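We use cookies to remember your settings and to see which pages are read. Accept all / Manage preferences

Stiltley Hall badminton group
Kit and room check, February
Checked by: Treasa McGrath
Start: 6.40 pm

Mark each item OK, ACTION or N/A. Comments go under the item. If something is marked ACTION, put a name next to it before you leave.

1. Floor
OK. Swept before the posts went out. The patch by the fire door that was lifting last month has been glued and is flat. I walked it in indoor shoes and could not feel an edge.

2. Fire exits
ACTION (Treasa). Side exit clear and opens fully. Rear exit opens but the bar needs a hard push. Reported to the hall office, please chase if it has not been eased by the next check.

3. Lighting
ACTION (hall office). One tube out over court 2, at the stage end. Playable, but high serves from that side are hard to pick up. Rest fine.

4. Posts and nets
OK. Wheels lock on all posts. The net on court 1 has a small tear near the tape which I have tied off with cord. It will last until summer. Please wind the nets on to the tubes when packing up and do not fold them, the last one was ruined that way.

5. Rackets for loan
ACTION (Treasa). We have 14 on the list and 12 were on the rack. The missing ones are both juniors. Grip coming away on the blue Gernemel, taken home to redo. No cracked frames found. Check the throat as well as the head, as cracks there are easily missed.

6. Shuttlecocks
OK. The clear bag is now the one for shuttles in use. It replaces the cardboard box, which had gone soft at the bottom. Anything with a broken feather goes in the practice tub and does not go back in the bag. New tubes stay in the cupboard until they are needed. 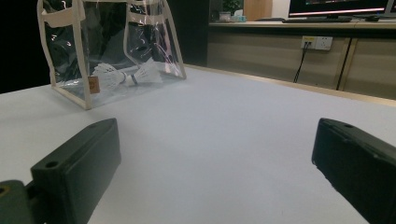

Item 6: clear bag with beige trim and handles, shuttlecocks in the bottom.

Things to look at on the bag at each check: the stitching where the handles join, the trim along the bottom, and the plastic at the corners for splits. Creases do not matter. Keep it off the radiator and do not hang it from the post wheels. It is for shuttles only, so no keys, drinks or tape in there please.

7. Tables and chairs
OK. Wiped down with the spray from the kitchen. Folding tables stacked against the long wall with the strap on. One chair with a loose back has been labelled and put in the store. Limit for chairs in the room on club nights is 80 and we are nowhere near it.

8. First aid box
ACTION (Treasa). Plasters low. Instant cold packs in date. Scissors missing again. The accident book had a page loose, now taped in. No entries since the last check.

9. Store cupboard
ACTION (everyone). The top shelf had the spare net box on it, which is too heavy to be up there. Moved to the floor on the left. The Removley crates can go two high and no more. Door lock stiff but working.

10. Heating
OK. 14 degrees on the wall thermometer when I arrived, and warmer once the heaters had been on. Guards fixed on both.

11. Kitchen and taps
OK. Hot tap runs clear. Kettle flex fine, tested sticker still in date. Bin emptied.

Notes
Ms Þórarinsdóttir has asked for the sheet to be left on the clipboard and not taken home, so that the Gernemel juniors can use the same one. The clipboard is on the hook inside the store cupboard.

Item 5 is carried over from last time and needs closing. If you have a loan racket at home, bring it back, even if you think it is not on the list.

Finished 7.25 pm. Lights off in the corridor, side door locked, key back in the safe.

T. McGrath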